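Ticket 513: left gripper loses its width reading partway through a fold
Status: open
Project: Tumska (home build, two hand-held grippers)

Okay, back with more on this one, and it's a weird one! The left gripper starts every run fine. Then somewhere in the middle of a shirt the finger width freezes at 1,783 and stays there until I unplug it. Fully open should read 2,000, so it's stuck on a half-closed value while the fingers themselves move freely. The right one has never done it.

Tried so far: swapped the USB cables (no change), reflashed both boards with the Cui build from January (no change), took the carriage off and cleaned the rail (smoother, but no change). I also printed new yellow fingers in Flustex in case the old ones were binding. Nicer grip on cotton, same freeze.

It does seem to like thick fabric. T-shirts mostly get through, but give it a button-up with a chest pocket and a good pinch of cloth between the fingers and I'm back to unplugging.

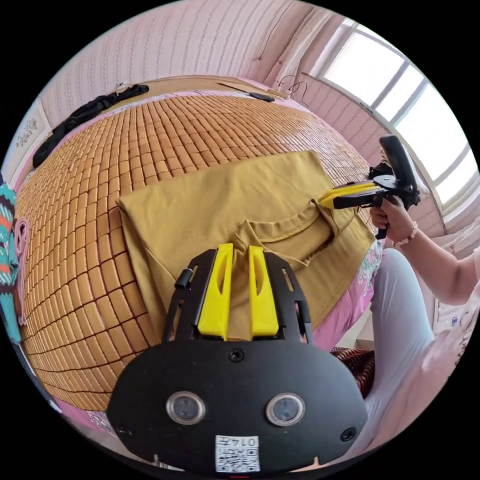 Līga Kuusk: Does it still freeze if you squeeze on nothing, just as hard? I had this on my Arnbridge board and it was the encoder magnet creeping on its shaft. Put a dot of paint across the two and see if the line splits.

Ooh, hadn't thought of the magnet. I squeezed it on air for a good while tonight and got 2 freezes, both when I really leaned on it, so fabric might be a red herring. Paint is on and drying. Leaving this open, will post the log after the next batch of shirts.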